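The Long Goodbye at the Grestico

The curtain at the Grestico goes up at eight, and by a quarter past seven the lobby is already so full that people are holding their coats over their heads to get to the coat check. It has been like this since October, when the duo who have shared this stage for 18 years let it be known that this season would be their last together. They are husband and wife, as almost everyone in the lobby can tell you, and they aren't splitting up. They are just tired, she says, and he would like to see what a garden looks like in the evening.

She is sitting on an upturned crate in the dressing room when she says it, one shoe on, eating soup out of a mug. He is across the hall looking for his reading glasses, which are on the shelf behind her, and she lets him look for a while before she calls out. They have been married a good deal longer than they have been famous, and you can hear it in the way they talk over each other, each one starting in on the end of the other's story.

The one they both like to tell is how they met. She was singing standards in the restaurant of the old Rilier Hotel, where the piano had two dead keys and the management took the cost of her supper out of her pay. He had come in to fix a lamp. He stayed for the second set, and then he came back the next night with no tools at all, and when the piano player went out for a smoke he sat down and played around those two dead keys so neatly that she forgot her words. She says it was a ballad. He says it was a polka, and that she has been improving the story ever since.

They played anywhere that would have them after that: church suppers, car dealerships, a ferry. For one whole winter they lived over a bakery in a town called Hoekstra, where the heat came up through the floorboards along with the smell of rye, and they wrote most of what became their first record at the kitchen table. It sold 1428 copies, a number he can still say without stopping to think, and she says a fair share of those went to her aunts. The second one, made for the small Atier label, was the one with the song everybody knows, the one that gets played at weddings and, more and more lately, at the other kind of gathering too.

Success came when they were past forty, and they both say they are glad of it. They had already bought the house by then, a plain white place at the end of a dirt road with a lawn that slopes down to a creek, and they never saw much reason to trade it for something grander. The neighbors wave. The mail carrier has strong opinions about their Christmas album (too many bells) and shares them every December. 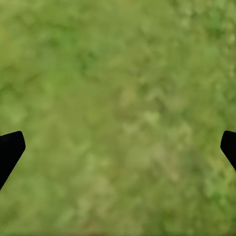

Green ground, soft and out of focus.

What they are proudest of, if you press them, is the house concerts. Every summer they open up the yard and invite whoever can fit, and 195 folding chairs come out of the barn and get wiped down with an old bath towel. There isn't any ticket. You bring a dish, and you help stack the chairs when it's over, and if it rains, well, you get to hear the songs in the barn with the swallows going in and out. I went to one several years ago, long before anybody asked me to write about it, and I remember a potato salad as clearly as I remember the music, which I hope they will both take as the compliment it's meant to be.

The big rooms are a different matter. The farewell run ends in front of 3000 people, easily the largest crowd they have ever played for on their own, and she admits it makes her queasy. She has a little routine for nerves, and it involves peppermint tea, a crossword, and not being spoken to. He has no routine whatever and has been known to wander into the audience before a show to ask where people parked.

So what comes after? She has a shoebox of lyrics that never found a tune, and she would like to go through it slowly, with no one waiting. He talks about tomatoes. He also talks, when she is out of the room, about a set of piano pieces he has been picking at early in the mornings, and he asks me to keep fairly quiet about them, and then plays me two on the backstage upright with his coat already on.

A knock comes at the door then, five minutes, and she puts down the mug and starts hunting for her other shoe. He finds it under the crate. He kneels down, with some complaining about his knees, and holds it steady while she steps in, and the two of them go off down the hall arguing about which song to open with.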